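Proltar Knit Sneakers, Black: Six Months of Daily Wear

By Lộc Kim
18 February 2025 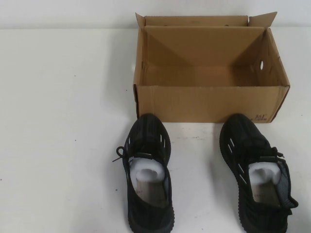
The black knit pair with an open carton.

I bought these in August to replace a pair of canvas slip-ons that had split at the side. I wanted something light for work, where I stand most of the day on a concrete floor, and I didn't want to spend much. They went on sale at Lamia with 30 percent off, so I ordered my usual size.

The fit is true to size in length and a little narrow across the toes. It took me four days to stop noticing the narrow part. People with wide feet should go up half a size. The knit stretches over the top of the foot but the opening has stayed snug, and I can get them on without a shoehorn.

Comfort is good for a shift of eight hours or so. Past that I start to feel the floor under my heels. I swapped in a pair of Grellix insoles in the second month and kept them in. The insoles that come with the shoes are thin and slide forward when your socks are damp.

The knit is warm-weather material. Wind goes straight through it, and a wet sidewalk will soak your socks in a block or two. I switch to leather shoes when it rains.

Cleaning is easy. Cold water, dish soap, an old toothbrush, then overnight by a window with paper stuffed in the toes. Black hides most dirt but picks up lint and pet hair.

Wear so far: the tread is smoother under the ball of the left foot, and there is a small fuzzy patch by my right little toe. No holes, and the glue is holding.

I store mine in a plain cardboard box with the top left open so they can air out. The box they shipped in was crushed at one end.

I would buy them again at the sale price. At full price I would look at other brands first.

Rating: 4 out of 5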